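4.2 Tasting notes and what tasters meant by them

We collected 1,093 tasting notes on the Brumine saison, the Hadonum pale and the Trevdale porter, written by 217 regular drinkers over one November. The word "bready" came up in notes on all three beers, among them a porter that tastes mostly of burnt coffee. When asked what kind of bread, most tasters asked for another pour before answering.

Agreement was best on faults. Sour milk, wet cardboard and struck match were named quickly and with something close to joy. Pleasant flavors fared worse. "Apricot" and "peach" traded places depending on who had spoken first at the table, an effect Shehata noted in his earlier cider study and blamed on manners.
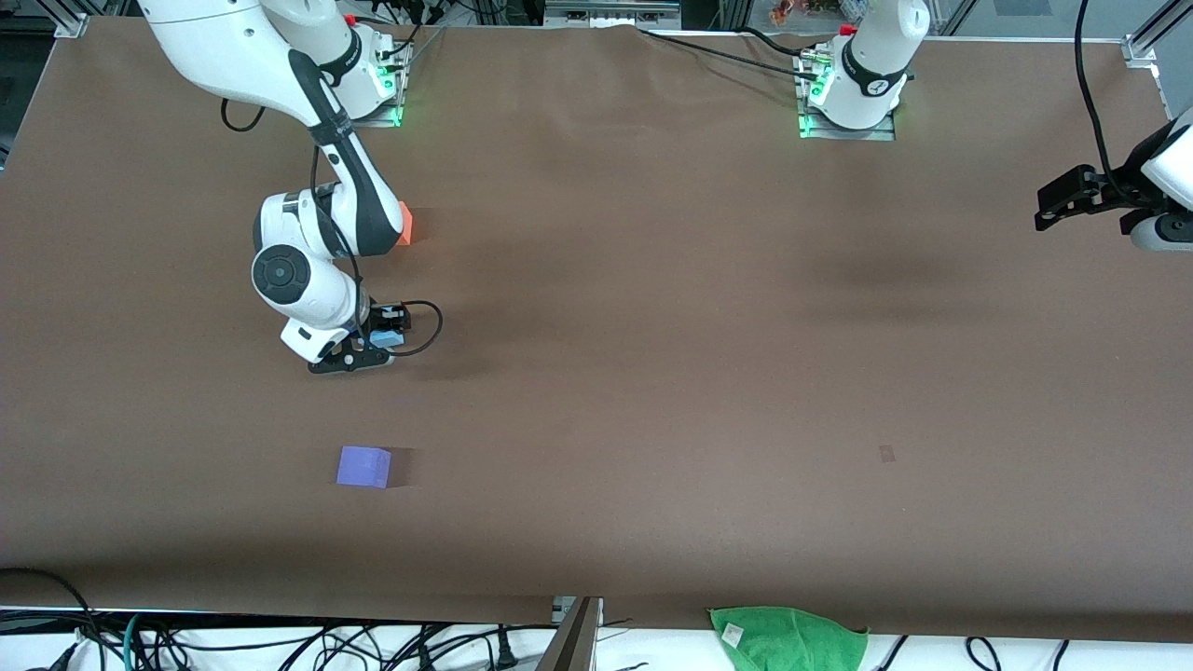
Figure 3. Two robot arms over a tabletop covered in brown paper.

Printed labels had a stronger pull than the beer did. When the Hadonum pale was poured with a card promising grapefruit, 37 tasters wrote "grapefruit" and underlined it. The card belonged to a different beer. We left these notes in the sample, as removing everyone who believes a label would have left us with a very small paper.

Scores for sweetness held up better, and we use them in Section 5. Scores for "drinkability" do not appear there. Tasters gave the El Fassi wheat beer, added late as a control, the highest marks of all on this scale, then left half of it in the glass. Abdelkrim Shehata has proposed weighing the leftovers in future rounds, and the brewery has asked us to reconsider.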